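Kitchen & Pantry > Small Spaces > Slatted crate as a breakfast shelf

Using a wooden slatted crate to sort out juice boxes and cereal

Quick one, I've had this half written since November. If you've got a wooden crate or a low slatted rack doing nothing, turn it over so the slats are on top and you've got two levels where you had one. Juice boxes up top, cereal beside it or underneath. Takes 10 minutes if the wood's clean, 21 if you stop to sand it like I did.

What you need:
- a slatted crate or rack, open at the ends
- damp cloth, dry cloth
- fine sandpaper, only if it's rough
- tape measure
- a plant or two if you like. Optional

Measure first. Height of the opening, then the height of your tallest box. Write it down, don't trust your head. Full size cereal boxes might not stand up under a low one. Lay them flat or park them at the side.

Wipe the slats, both faces, and get into the gaps. Crumbs love a gap. Dry it straight off. Run a hand along the edges and sand anything that catches.

Put it down where it's going to live and press on each corner. Rocking? Fold a bit of card under the short leg.
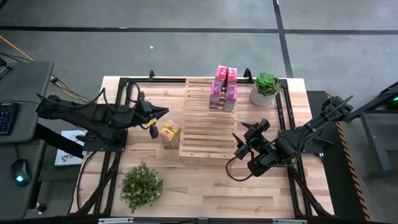

Juice boxes in a tight little group, not a long row. A row gets knocked off the end every single time somebody reaches over. Square to the slats as well, so each base sits across at least 2 of them. If a carton falls between the slats then the gaps are too wide, lay a thin board on top.

Plants well out to the side. Water and cardboard don't mix and I've lost a box of flakes that way. Tracey Kershaw keeps hers on top of the rack and swears by it, but she waters over the sink.

Anything in a slippery wrapper goes in last. Bags slump. Stand them upright against a leg, or lean them on something with a flat side.

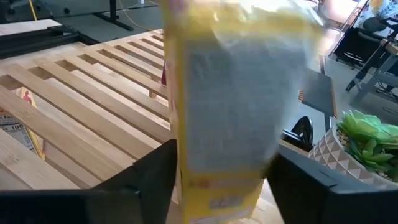

Don't ram things in underneath from the front. Slide them in from the end, it's kinder to the packets and you can see what your doing. Flat packs at the back, things you use daily nearest you.

Cereal next. Fronts facing out for whatever's open, spares turned side on behind it to save width. Finish the open one before touching the spares (good luck). 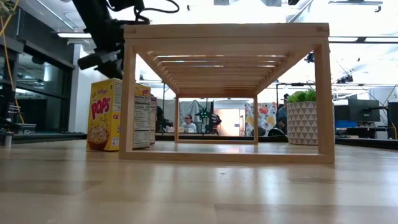
Leave a bit of the space under the slats free if you can manage it. Somewhere to shove the bowls while you wipe down. Then once a week everything off, quick wipe, everything back on. Check teh dates while you're at it.

Weight: mine's fine with cartons and boxes. Wouldn't put tins on it, the slats are only thin.

Next page is the under-sink one, when I get round to the photos.

Filed under: Shelves & Racks, Breakfast Things, No Drilling

Contact Gradton Home Notes | © Gradton | Back to top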